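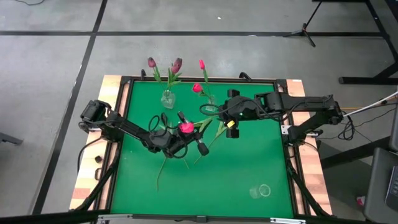

Mivside Tabletop Flower Arranging
Data card, revision of August 18, 2025

Summary

Mivside Tabletop Flower Arranging is a collection of 504 recorded sessions in which cut flowers are placed in glass vases on a green tabletop. The collection is maintained by the Household Activities Group at Pidix. It is intended for the study of everyday arranging tasks involving thin, flexible and easily damaged objects. This card covers the tulip portion of the collection. A separate card will be issued for mixed bouquets.

Contact for content and labeling: Laurinda Mendes
Contact for access and storage: Joni Tikkanen

Scope of the activity

Each session begins with stems and vases set out by the operator and ends when the operator declares the arrangement finished or abandons it. Sessions may begin with some tulips already standing in a vase. A session in which every vase starts empty carries the tag "bare"; all others carry the tag "partial".

The task is defined as lifting a single stem, bringing its lower end to the mouth of a vase and releasing it so that the bloom stands above the rim. Leaves are left on the stem. Stripping and cutting are not part of the task and are excluded from the labels, even where an operator trimmed a stem between sessions.

Materials

Flowers. Tulips in pink and in dark purple-maroon. The two color groups are recorded in the field bloom_color as "pink" and "dark". Shades within a group are not distinguished. Artificial and fresh stems were both used over the life of the collection; the field stem_type records which, and is blank for sessions entered before February.

Vases. Clear glass, in more than one size. A session may use a short, wide vessel together with a smaller one. Vase size is recorded as "small" or "large" relative to the other vase in the same session and should not be compared across sessions.

Surface. Bright green tabletop, black metal frame, light wooden boards at the sides. The surface was wiped down between sessions. Fallen petals were removed when the session closed and not before, so petals may be present in later recordings of a series.

Labels

Labels were applied by two annotators working independently. Disagreements were settled by Martti Halonen. The following fields are provided for each placement:

stem_id: the stem being handled, numbered in order of first contact
bloom_color: pink or dark
grasp_region: bloom, upper stem, lower stem, leaf
target_vase: small or large
outcome: placed, dropped, leaning out, withdrawn
damage: none, bent stem, torn leaf, lost petal

The outcome "leaning out" applies when the stem remains in the vase but the bloom hangs below the rim. A tulip that leans to one side with its bloom above the rim is labeled "placed". Tulips rarely stand straight, and annotators were instructed to disregard lean in all other respects.

Where a stem and its leaves were held together, grasp_region takes the value for the stem.

Divisions

The 504 sessions are divided as follows. A fixed group of 46 sessions is reserved for evaluation and should not be used for any other purpose. A further 10 sessions are supplied as reference material for new annotators, with written remarks by Reijo Nieminen on each label. The remainder is available for general use.

Known limitations

Clear glass is difficult to outline, and the rim of a vase may be hidden behind another object for part of a session. In such cases the annotators relied on the position of the vase earlier in the same session. Stem counts are unreliable where several tulips share a vase and their leaves overlap.

The field damage is recorded from the visible side of the flower only. Torn leaves are probably underreported.

Dark blooms are fewer than pink blooms in every division. No correction has been applied.

Naming and storage

Session folders are numbered from 1000 upward. Numbers are not reused after a session is withdrawn, and gaps in the sequence are expected. Copies held on the Ndlovu server are read-only. Corrections are to be submitted to Aleksi Kiiskinen with the session number, the field concerned and the proposed value.

Terms of use

The collection is available to Pidix staff and to partners of the Bernus program under the standing agreement. Redistribution requires written approval. Publications should cite the collection by name and give the revision date shown on this card.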